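Listine Home Help > Living Room > Sofas and Upholstery

Blue throw sheds on my cream sofa and will not stay folded

Asked by Boglárka Nyitrai
March 8, 2022 · Viewed 1,516 times

I own one cream sofa and one fuzzy blue cloth, and the two of them are slowly becoming the same object. The cloth is about the size of a generous towel (the store called it a "throwlet," and I paid for it anyway). I put it on the seat where everyone sits, on the theory that it's easier to wash than a sofa.
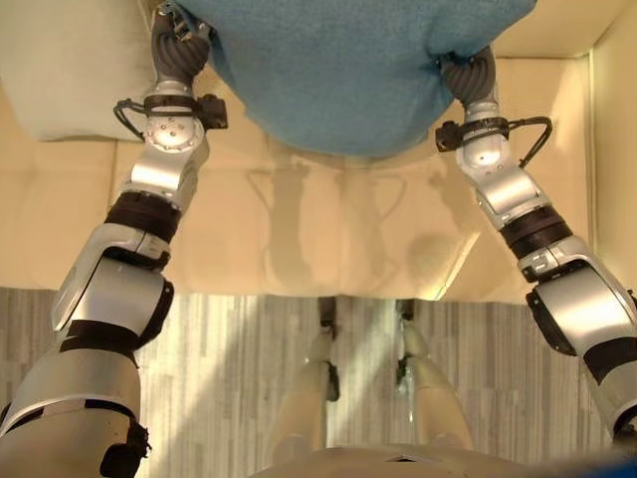

The theory holds up fine. The trouble is the fuzz. After one evening there's a faint blue haze on the cushions, and the vacuum picks up maybe half of it. Also, however I fold the thing, by bedtime it has slid forward and is drooping over the front edge like it's trying to leave.

So, two questions. How do I get the fuzz off pale fabric without roughing it up? And is there a fold that stays put? The sofa is a Cornholm, the covers don't come off, and a new set of cushions is $279, so please don't say "new cushions."

3 answers

Answer from Levente Major
Marked helpful by 127 people

Wash the throw first. You can de-fuzz the sofa every night for a year, but the supply is coming from the blue thing. Cold water, by itself, short cycle, no fabric softener. Then tumble it on low for 20 minutes if the label allows it and clean the lint filter halfway through. You may get enough out of there to knit a second throw. Repeat once or twice and it should calm down.

For what's already on the cushions:

1. Put on a slightly damp rubber glove and stroke in one direction only. Going back and forth just pushes the fuzz into the weave. Try it on the back of the sofa first.

2. Roll the fuzz toward the front edge and pick it off in clumps. Weirdly satisfying – I've missed phone calls over it.
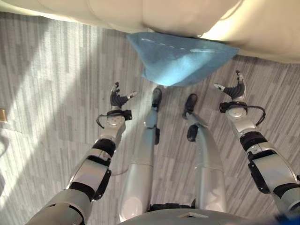
3. Vacuum last, with the soft brush head. Doing it first is why you're only getting half.

4. Skip the sticky roller on the seats. Mine left a tacky patch that then collected everything else in the house.

As for the fold, lay it flat, fold it in thirds the long way, and push the back end down into the gap behind the seat cushion, a good hand's depth. Leave the front short. If it hangs over the edge, every knee that goes by will pull on it.

Answer from Ákos Gál

Agree on the glove. I'd add that what you wear matters as much as what you sit on. I have a black fleece that gives off lint like a dog in spring, and it collects everybody else's too. I blamed our blanket for most of a winter.

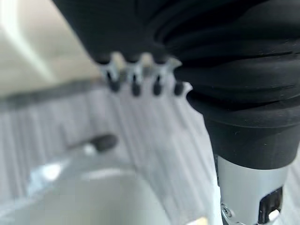 Black fabric: every speck shows up on it.

For the sliding, a piece of rug gripper under the throw works. Cut it an inch smaller all the way around so it doesn't show.

Answer from Abhishek Kaushik

just get a blue sofa

Comment from Boglárka Nyitrai: I priced one. Two washes and a rubber glove it is. The tuck has lasted three evenings so far, one of them with my brother on it.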